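3.2 Stimulus objects and surface

The items used in the sorting and placement trials were artificial fruits and vegetables of the type sold for table display. Artificial produce was preferred to fresh for two reasons: it does not bruise or change color over a long series of trials, and its shape can be held constant between sites. The set was assembled in September by the second author and checked against the color criteria given in Section 3.1. Each item was assigned to a warm or a dark group by surface color alone – category labels such as "fruit" or "vegetable" played no part in the grouping. Figure 3 shows one arrangement, in which red and yellow items lie close to a dark oval item and a pale green bowl serves as the target container. 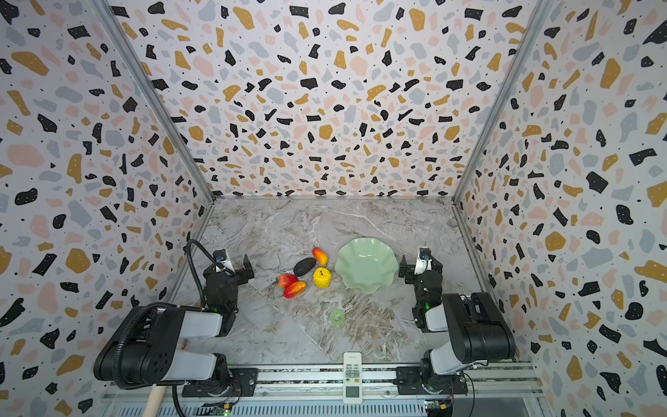 Figure 3. Produce items and bowl on the marble-look surface. Photo: Antigoni Sarantis.

The bowl has a wavy, scalloped rim. This shape was chosen over a plain circular rim since the height of the edge varies around the circumference, and the point at which an item crosses the rim therefore affects the clearance required. Rim crossings were coded separately from final resting positions.

Background pattern was treated as a fixed factor. The floor carries gray veining with white, beige and brown streaks, and the walls carry a terrazzo print with chips of black, ochre, pink and light blue-gray. Both patterns compete with the items to some degree. In a pilot rating task, observers located yellow items more slowly against the terrazzo print than against a plain panel, while red items showed no reliable difference. The ochre chips are the probable cause.

Two items with similar coloring proved harder to separate in the annotation stage. Mangoes and pears in the set both shade from red to yellow, and a stem, where visible, was the most useful cue for telling them apart.
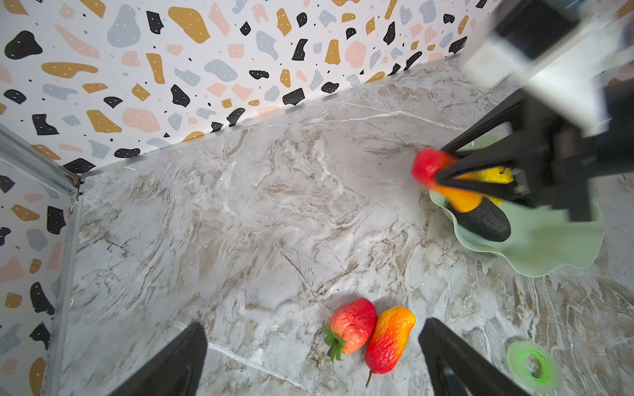

Annotators were instructed to record orientation as the direction of the stem or leaf end, and to leave the field blank for items without one. Of 538 placements coded, 510 were retained for analysis. A further 27 were excluded for disagreement on item identity, and the remaining record was a duplicate entry. Disagreements were reviewed by Hema Rajan, who did not take part in the first round of coding.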